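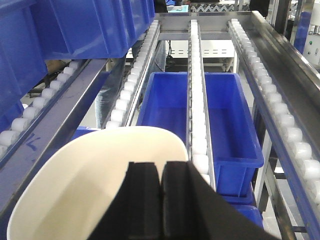
Dredov supplies handling cells for returns desks, commercial kitchens, laundries and small packing rooms, and the question put to us most often is whether a machine can yet take over the chores done there by hand. The answer depends on the chore. Picking up one rigid article and setting it down in a known place is within reach of the equipment sold on this page. Work of the sort done at a roller conveyor, with white rollers set in steel channels and blue plastic bins standing beside and beneath them, is harder. A rounded, cream-white piece has no flat side to take hold of, and two rubber-padded fingers must meet its rim at a suitable angle or not at all. Buyers should read the sections below before requesting a quotation.

Skutia Two-Finger Handling Cell
Item number: 1368
Availability: to order
Page last revised: Mar 15, 2019

Overview

The Skutia cell consists of an arm, a parallel gripper with replaceable rubber pads, a wrist camera and a controller. It is intended for sorting and transfer work at a fixed station, with people working nearby under the conditions set out in the site assessment. It is offered as a complete cell only. The gripper and camera are not sold separately.

Suitable work

The cell may be specified for the following duties without further trial:

Transfer of rigid articles from a conveyor to an open bin
Loading of cups, bowls and trays into racks of fixed pitch
Emptying of bins in which articles lie in a single layer
Presentation of articles to a label or code reader

Articles outside the list are accepted for trial at our Haworth workshop. The customer sends 100 pieces of each article, including worn and marked ones, and receives a written report. Clean samples chosen from the top of the box give a flattering result and are of little use to either party.

Work not yet recommended

Dredov does not at present supply the cell for folding textiles, for sorting mixed cutlery, for tying or opening bags, or for any task in which articles are tangled together. Demonstrations of such tasks exist, some of them our own. A demonstration is carried out with a known article, steady light and an engineer standing by, and a shift in a working kitchen offers none of the three. We will revise this section when a cell has completed a full season at a customer's site on one of these duties.

Household use is also excluded. The cell requires a fixed base, a guarded approach and a trained operator, and a private home can rarely provide them. Requests for domestic trials have been received since the first cell was announced in December, and all have been declined.

"The gripper is seldom the difficulty," says Derek Heywood, head of applications. "Customers ask us about finger force. The trouble usually starts with a bin that has been put back a hand's width from where it was, or a rail that someone has leaned a carton against."

Bins and conveyors

The cell works with existing roller conveyors – gravity or driven – provided that the rollers turn freely and the side rails are rigid. Open bins with a reinforced rim are preferred. Where a track passes over a bin, the arm must reach in from one side or the other, and the usable opening is reduced accordingly. Customers should measure the clear opening on each side of the track and enter both figures on the inquiry form. Bins stored below conveyor height are treated as outside the working area unless a lower mounting position is ordered.

Operators and staffing

Each site nominates 2 operators for training, which is held at Haworth or, for an additional charge, on the customer's premises. Operators learn to clear a dropped article, change the finger pads, re-teach a bin position and take the cell out of service. Dredov asks customers not to reduce staffing at the station during the commissioning period. At the Anmont returns center, the first site to run the cell on a daily basis, the people who formerly did the sorting now handle the pieces it refuses, together with all bagged and soft goods.

Care and spare parts

Finger pads should be wiped at the end of each shift with a damp cloth and mild detergent. Solvents harden the rubber. Pads are to be changed as a pair – a new pad set against a worn one will tilt the article as it is lifted. The camera window is cleaned with the cloth supplied. One spare pair of pads is included with the cell, and further pairs are available from the parts desk.

Warranty

The cell is covered for 2 years against faults in material and workmanship. Finger pads, cables damaged by crushing and the effects of unapproved cleaning agents are excluded.

Inquiries

Quotations and trial bookings are handled by Ghislain McIntyre at the Haworth office. Please state the article, the type of conveyor, the bin dimensions and the hours worked. Inquiries for tasks listed as not recommended will be kept on file.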